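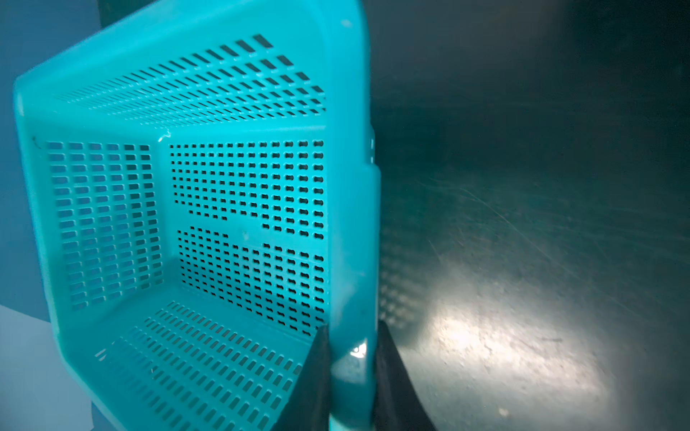

Gripper on the rim of a perforated basket, Imumport demonstration cell.

About Imumport

Imumport builds and tests two-arm handling cells for light household goods: towels, baskets, small plastic items. We were set up as a department of Balogun and now work from our own unit at Albridge.

Open afternoons

The unit opens to visitors twice a year, in May and in October. Groups are limited to 16. A visit lasts two hours and starts with a safety talk, followed by a demonstration at the Brillitz cell. The cell has two arms on a common table, with mesh baskets at the far corners. Towels and baskets are the standard test items. Our log holds 2912 recorded runs, failed ones included, and visitors may read it.

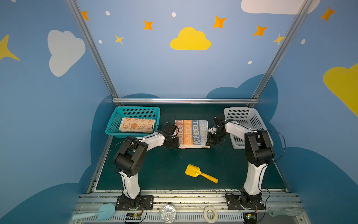

Balogun wrote after the May visit that the demonstration was slower than its staff had expected, and that the 30 minutes set aside for questions should be doubled. The October programme has been changed to allow for this.

Places are booked through the Albridge office.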